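Chicken stock, reduced and frozen in cubes

I have been making concentrated stock for a few years and the method has settled enough to write down. The aim is a reduction strong enough that one cube seasons a pan sauce and four or five make a bowl of soup. Volume in the freezer is the limiting factor in our house, so water is the thing to get rid of.

Start with frames. The Plumatby market sells chicken frames in bags, and the bag I used for this batch weighed 973 g. Add wings if you have them, or a couple of feet. Both carry a lot of collagen, and collagen is what makes the finished product set. Frames alone will give flavour but a softer gel.

Roast or don't. I roast at 200 degrees, fan on, until the skin is well coloured, turning once. Unroasted bones give a paler, cleaner stock that suits congee and risotto. Roasted bones give a stock that suits gravy. Pour off the fat from the roasting dish and deglaze it with a cup of water, scraping the base. Taste the scrapings before adding them. If they are bitter, throw them out, as reduction will concentrate the bitterness along with everything else.

Cover the bones with cold water by a couple of centimetres. Bring up slowly and skim the grey foam until it slows down. After that add one brown onion, halved, skin on; one carrot; one stick of celery; a bay leaf; ten peppercorns. No salt at any point. A stock that tastes correctly salted at full volume is inedible once reduced.

Hold it for 3 hours at a bare simmer, lid ajar. I use the smallest burner with a Grorach simmer plate, a perforated steel disc that spreads the flame. On an electric hob the lowest setting will usually do. A rolling boil emulsifies the fat and the stock goes cloudy. It is still usable, but the fat won't separate properly in the fridge and the cubes end up greasy.

Strain through a colander, then through a fine sieve lined with damp muslin. Don't press the solids. Cool the pot in a sink of cold water, changing the water when it warms, then refrigerate overnight. The fat lifts off in a sheet next morning. Keep it for potatoes. 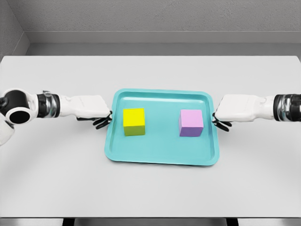 Yellow cube and its neighbour, turquoise tray.

Reduction is the part that needs attention. Move the defatted stock to a wide pan; surface area matters more than heat. I weigh the empty pan first and write the figure on masking tape on the handle, then weigh the pan with stock in it and work out the target. This batch went in at 1.8 kg and came off at 921 g after the first stage, roughly half. I stopped there, let it settle for a few minutes and passed it through the sieve again to catch the protein that had clumped. The second stage took it down to a quarter of the starting weight.

Watch the bubbles near the end. They get larger and slower, and the liquid starts to coat a spoon. Turn the heat right down at this stage. The margin between a good glaze and a scorched one is a couple of minutes, and scorched stock can't be rescued.

For moulds I use the Quezada silicone ones with the lid. The lidless version picks up freezer smells within a fortnight. Fill to just under the rim on a rigid board so you can carry it without spilling. Once frozen solid, turn the cubes out and bag them with the air squeezed out. Label with the month and the ratio. Mine say "July, 4:1". The ratio is worth including, as a 2:1 cube and a 4:1 cube look identical when frozen.

I checked the gel temperature this time with the Flullitz probe, mostly out of curiosity. Straight from the fridge the reduction is firm enough to slice. It was fully liquid well before the probe read 64 degrees, which is where I stopped stirring.

Usage notes. One cube in a pan sauce for two, added after the wine has reduced. Two in a braise, with the salt left until the end. For soup, dissolve in hot water and adjust by taste. Bring any thawed stock to a full boil before serving and don't refreeze it.

Next batch will be pork trotters with the same vegetables. I expect the simmer will need to be twice as long, and I may have to dilute it before it will go through the muslin.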